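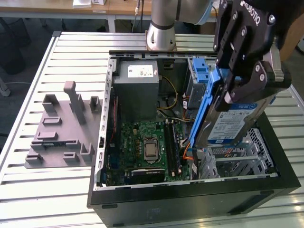 Midus delayed again as Clirow promises "the game people paid for"

Wednesday, July 29, 2020

Clirow has pushed back the release of Midus, its puzzle game about running a ferry between quarrelling islands, for the third time. The studio announced the delay last night in a post to backers, and it gives no new date. The game will come out "when it feels right on the water", whatever that means.

Midus was first due in March. Then it was due in early summer, and then at the end of this month. Each delay has come with a cheerful update and a fresh piece of artwork, and each has been rather short on detail about what still needs doing.

The latest post says a bit more than usual. Studio head Viorica Hodžić writes that the ferry timetable, the part of the game where you decide who sails with whom, has been rebuilt from scratch. "Testers were finding one good route and sticking to it," she says. "We want every crossing to feel like a small argument you might lose. We are making the game people paid for, and that takes as long as it takes."

That would be easier to swallow if the same problem hadn't been plain in the demo. Anyone who played it will remember that you could put the baker and the lighthouse keeper on the morning boat every day and the islands more or less sorted themselves out. Players pointed this out on the studio's forum within hours. The reply at the time was that the full game would have "many more passengers", and it has taken until now for Clirow to admit that more passengers would not have fixed it.

Midus has 1,720 backers, most of whom paid for the standard edition. Those who bought the dearer version were promised a printed map and a second campaign set in the winter, when some of the sea routes freeze. The map has been sent out. The winter campaign is now described as "planned for after launch", although the original pitch listed it as part of the package on day one. The post doesn't mention the change, and you have to compare it with the old page to spot it.

Clirow says the finished game will have six islands, which matches the pitch. It also says two-player mode is still in, with one person steering and the other handling the passengers. There has been no footage of this so far. A short clip attached to the update shows the ferry coming into the harbour at Birnilov, the largest town in the game, with nobody on deck and no sign of the new timetable. It looks lovely. So did the last one.

Refunds are on offer to anyone who asks before the end of next month, and the studio deserves some credit for that. The money will be returned by the same method used to pay, though backers who have already received the map are asked to "bear with us" while their requests are looked at. The post doesn't say if they will get the full amount back.

Reaction on the forum has been mixed. Plenty of people have told the team to take all the time they need. Others want to know why a studio that can't finish one game was hinting at another in the spring, when Clirow put up a teaser page for something called Vidmar. The page showed a title and a mountain. It has since been taken down, and Hodžić's post says only that "all hands are on Midus".

The demo can still be downloaded, but it is the old build with the old timetable, so it won't tell you much about whether the rebuild has worked. Clirow says a new one is being considered. The next update is promised in two weeks.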